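How to mark your belongings so you can get them back

October 2019
By the Zokier desk

Most recovered property never goes home. It sits on a shelf at the station until somebody runs out of shelf. The police may well have your bicycle. They may also have 19 others much like it, and "it's blue" won't get you far.

Start with a list. Go through one room at a time and write down the make, model and serial number of anything you'd be cross to lose. Serial numbers are usually underneath or behind, in type designed for ants, so take a torch. Keep a copy somewhere other than the laptop you've just listed.

Next, mark things. A UV pen costs less than a sandwich and does for most of the house, though it fades and wants going over again every April. Use your postcode followed by the house number. For bikes and tools, engraving lasts better. Our neighbours in Grarwood put a whole street through in an afternoon, including one very surprised wheelbarrow.

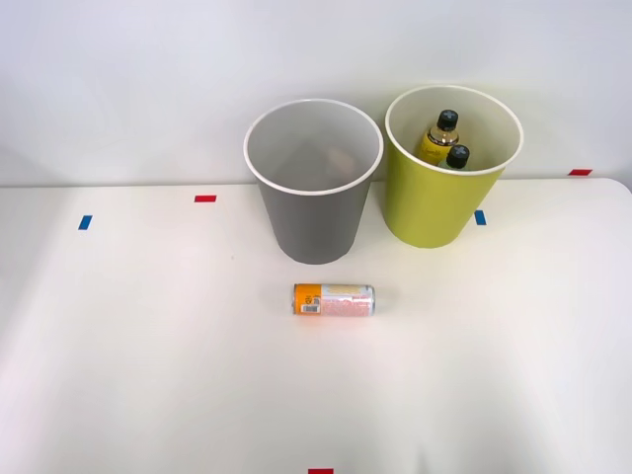
Photographs come next, and they matter most for things with no serial number, such as jewellery or your aunt's clock. Take one of the whole item and another of any scratch, dent or repair. Daylight is kinder than flash. Clear a bit of space first: a white tabletop against a plain white wall is ideal, and you can leave the bins out of it unless you're fond of them.

If the worst happens, report it and ask for a crime reference number. Send your list and photographs the same day, while you're still angry enough to do the paperwork. Insurers often want proof for any single item over about £500 -- check your policy, as the sum varies.

Then ring back after 5 days. Be polite. Ring again.

Contact the Zokier desk | © Zokier | Back to top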